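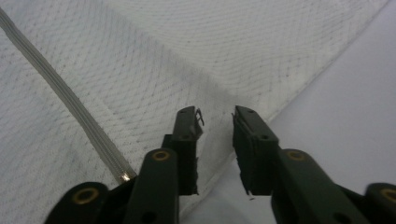

View from the gripper: zipper, slider and fabric, with both fingers just above the cloth.

Lotik Cloth Set — README

Hi! I put this set together at Rindbridge for anyone who wants to teach a policy to handle soft things. It's all hand-held gripper work on fabric: pinching, lifting, folding, smoothing, and some fiddly stuff near zippers. A person holds the grippers and does the task, and we record it.

What you get

There are 2,000 episodes, split into 500 with zippered fabric and the rest with plain cloths. Each episode has the gripper views, a head view, the jaw opening over time, and a short text label like "fold near edge toward the middle." The labels are typed by hand, so expect the odd typo (I fixed the ones I caught, and I'm sure I missed plenty).

Folding episodes mostly use both grippers. I'd start with those if you're new to the set — the motion is slow and the head view makes it pretty easy to follow what each side is up to.

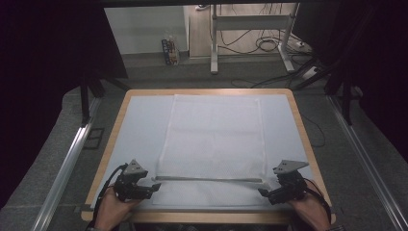

Head view: two grippers holding the ends of a folded edge on a white cloth.

Things to know before you train

White cloth on a pale mat is hard. I kept it that way on purpose, but if your model leans on strong outlines it's going to struggle, and you may want to bump the contrast a little first. Don't crop the head view too tight either! My first crop cut out the hands, and the results got noticeably worse.

Grip pads wear down, and I didn't swap them on a fixed schedule. If you're looking at slip, check the pad_state field, where I wrote "fresh," "worn" or "ragged" for each session. It's my own eyeball rating, so treat it loosely.

Roughly 150 episodes have a dropped corner or a second try at the grasp. They're tagged "retry" and I left them in, as I found them handy for teaching recovery. Filter them out if you only want clean runs.

Loading

Use the Mocanu loader, version 2 or later. Older ones read the left and right grippers swapped, and that cost me a whole Wednesday.

Still to do

Darker fabrics, a proper split by operator, and merging in the towel episodes from Priltcombe once their labels match ours. If you spot a bad label, send me the episode number and I'll fix it in the next release.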